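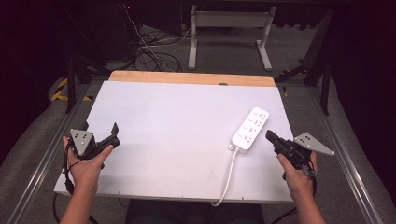
Home What we do How we work Downloads Jobs Contact

About Wasano

Reading time: 7 minutes

We write software that lets robot arms do fiddly two-handed jobs. Cables, plugs, lids, bags, anything that bends or slides about when you touch it. We don't build arms. We don't sell arms. You bring the arms, we bring the part that decides what they do next.

Small company, 20 people, one long workshop with carpet in it and a kitchen that is too close to the workshop. Most of us write code. A few of us spend the day with a gripper in each hand doing the same job again and again so the code has something to learn from. We swap over, everybody does a turn at both.

This page was last gone over properly on 17/11/2024, on a Sunday, between other things. If something sounds out of date it probably is, write and tell us.

How we started

With a packing job. A customer wanted two arms to coil a lead and put it in a box with the thing it belonged to. Sounded like a month. We wrote it the old way, every move by hand, every waypoint typed in, and it worked beautifully until the lead arrived folded differently. Then it picked up air. We patched that. Then the box was a bit squashed. We patched that as well, and by the end the patches were longer than the program and only one person dared open the file.

So we threw most of it out and started again from people showing the job. That second go became Urnareo, and Urnareo became the company more or less.

What we make

Three pieces of software. You can have one without the others, though most people end up with the lot.

Urnareo is the control side. Runs on a box next to the arms, takes in the camera pictures and the gripper openings, sends out small moves. It plans a short stretch ahead, carries out the first bit, looks again, plans again. If a cord slips it sees the cord somewhere else and carries on from there. It also keeps the two arms out of each others way, which took us longer than the clever part did. The stop logic is separate from everything learned and always will be. Plain code, short, read by more than one person before any change goes in.

Liew is perception. Finds where the hand tools are, where the object is, where the table edge is. The tools carry flat plates with black dots on, and Liew works out position and angle from the dots. Old trick, still a good one. Thin white cord on a white board was horrible for a long time. We could have bought a darker board. Some of us wanted to. In the end we kept the pale one because customers' benches are pale too, and Liew had to learn to cope. It's better now. Not perfect, shiny leads under strip lights still catch it out, see the release notes.

Saro is the tooling. Least glamorous, most used. Recording, trimming, checking, labelling, playing back. Open a take in Saro and you get every camera and every gripper trace on one timeline, and you can drag along and see where the two sides dont line up. It flags dropped pictures, clocks that drift, plates that go out of sight for too long, takes where a gripper reports closed the whole way through because a cable came loose. We wrote it for ourselves and were a bit surprised when people asked for it on its own.

How we work

Somebody sits down at the board, picks up both grippers and does the job. Plug strip, for example. Jaws in from either side, take hold, lift, turn, set down, deal with the cord. Then reset and again. No headset, no joystick, no arm on the other end copying you. You're holding the same sort of jaws the robot will have, so if you can't do it with those, the robot can't either, and we've found that out early instead of late.

A batch is 64 takes. Why 64, because someone set it in a config file years ago and it suited. After a batch it goes into Saro, the bad ones come out, and we write down why they were bad. That note matters more than people expect. A take where the object gets knocked and then picked up again isn't bad, we keep those, the robot needs to know what to do after a knock. A take where the operator's sleeve covers a plate is bad.

Sessions are kept short. The grippers aren't heavy but they aren't nothing either, and tired hands make lazy paths. You can see it in the traces, the lifts get lower and lower towards lunch. 5 batches is the most anyone does in a day and plenty of days it's fewer.

Then training, overnight if we can. Then the arms, slow at first, with a person on the stop button. Then the arms at normal speed. Then the customer's own objects, which are never quite like the ones they sent us.

Things we're picky about

Timing. If the picture and the gripper reading are even slightly apart the robot learns to close late. We spent most of one July chasing this and it was a buffer, in the end, one line. Everything gets stamped at the source now and Saro refuses a take that isn't.

Calibration. Done at the start of every session, not when someone remembers. It's a script, it nags.

Versions. Every model can be traced back to the exact takes it learned from, the version of Liew that read them and whoever signed off the batch. When something odd happens on a customer's line we want to get back to the cause the same day.

Plain logs. Urnareo writes down what it saw, what it meant to do and what the arm did, in words a fitter can read. We had codes once. Everyone hated the codes.

Saying no. Some jobs want a jig and a fixed program and you'd be daft to pay us for anything else. We'll tell you. Happens quite often, and a fair few of those people come back later with a different job.

Who we work with

Mostly small and middling factories. Electrical goods, repair and refurb, packing. Two-handed bench work where the product changes every few weeks and nobody wants to reprogram. Some university groups use Saro and Liew for their own recordings, at a lower price, ask.

A normal first project runs 8 weeks. First part is us looking at the job and trying it with the hand grippers. If that goes badly we stop there and you only pay for that part. After that comes recording, training, and a spell on your site with your people, who do the last batches themselves. We prefer that. They know the product, and they hold it in ways we wouldnt think of.

You keep your recordings. They don't go into anyone else's model unless you sign something saying they can, and the thing you'd sign is one page and in normal English.

What we don't do

Arms. Mobile robots. Drones. Anything for weapons. Anything that watches staff, the recordings are of hands and objects and we crop hard.

We also don't do demos with a hidden operator. If you see arms moving in our workshop under Urnareo, it's Urnareo. If someone is driving, we say so before we start.

What we're on with now

Cords, still. Picking up a strip is fine, picking up a strip and having the lead end up where you want it is a different job altogether. The lead has its own ideas. The current build of Urnareo pays more attention to where the lead leaves the body and less to where the rest of it is lying, and the early results are good enough that we've stopped arguing about it.

Faster resets. Putting everything back between takes eats more of the day than the takes do.

A lighter Liew that runs on the smaller boxes, for customers who havent got room for a big one under the bench. Works in the office. Not released.

Better undo in Saro. Yes we know. It's on the list, near the top.

Working here

We hire now and then, see Jobs. You don't need a robotics degree. You do need to be happy reading other people's code, and happy sitting down at the board for a session before you've changed any of it. New starters record a full batch in their first week and then clean it up in Saro themselves. Good way to find out what the words in the code mean, and you'll probably file a bug or two.

Hours are normal. Workshop shuts in the evening, the training machines don't. Part time is fine. Dogs aren't, sorry, too many cables on the floor.

Coming to see us

Please do, but write first. Bring the thing you want handled, several of them if you can, including a scruffy one. We'll give you a pair of grippers and let you have a go. Most visitors are quicker at it than they think they'll be, then get stuck on the cord.

Send a message through the Contact page with what the job is, how often it changes, which arms you've got if any. A wobbly phone video helps more than a long spec. We answer most days.

© Wasano | Contact | Privacy | Back to top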